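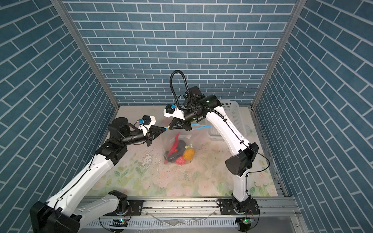 Blue brick walls and a flowered mat.

I finally finished the four songs I've been putting off since winter. They were recorded at home over two weeks, mostly after 9 p.m. when the street gets quiet. The EP is called Drerkport, after the second track, and it should be up by the end of April.

The slow one, "Aron," gave me the most trouble. I wrote it on guitar in a key that was too low for me, then moved it up a step and had to relearn the chorus. I sang it so many times that I stopped hearing the words. The version I kept is an early take. There's a small crack in the last verse and I left it in.

For drums I used a pad and a few loops I made last year under the name Hinis. I don't love the snare on track three, but I spent two evenings trying to replace it and everything else sounded worse.

Mixing was done on headphones, then checked in the car. The bass was way too loud in the car - it usually is - so I pulled it down and did another round. My final session file for "Chang" is number 2145. The one I almost sent out was 2095, and it still had the click track running under the intro.

I'm playing all four songs at an open mic next month, just voice and guitar. "Chang" needs a new ending for that, because it fades out on the recording and I can't do that with one guitar. Right now I'm stopping on the second chord of the verse. It feels a little short.

Contact | Copyright Drerkport Songs | Back to top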